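Sorting Small Hardware

By Darius Lepik | 11/5/20
14 shares | 2 comments

Sorting small hardware is the job of dividing a mixed heap of nuts, spacers, balls and other little metal parts into kinds and sizes. It is one of the great quiet pleasures of the workshop, and it asks for very little: a flat surface, decent light and a few containers.

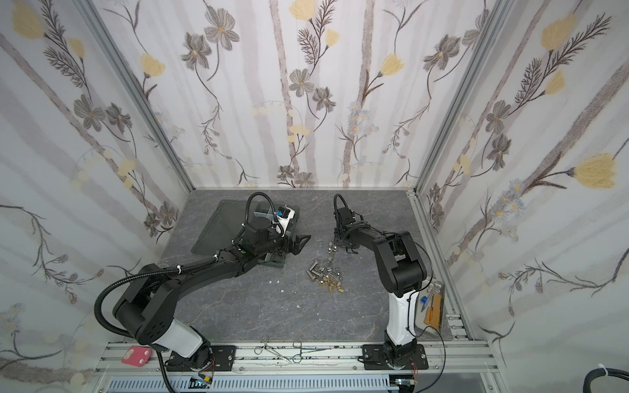 Most sorters begin with shape. Wing nuts come out first (those two ears are hard to miss!), and bearing balls go straight into something with a rim before they roll away. Cylindrical spacers are easily mixed up with nuts when they stand on end, so it pays to look for the flat sides. Color helps too: brass shows up beautifully among silver parts.

Size comes next, and this is where hex nuts get really interesting. Two nuts can match on the outside and still have different threads. The classic check is to spin each one onto a bolt of known size with the fingers. It should turn freely, and it should never be forced.
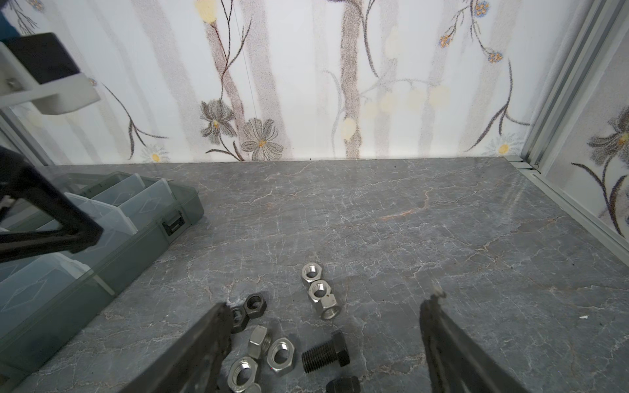 Finish is usually the last division. Black and silver nuts of the same thread will both fit, but many people like to keep them apart so that a finished piece matches all over. In Cunwood, the April swap table has a 20-cup sorting board, built by Rochelle Cosgrove, with a separate row for black hardware.

See also: Wing nut; Thread gauge; Parts tray

2 comments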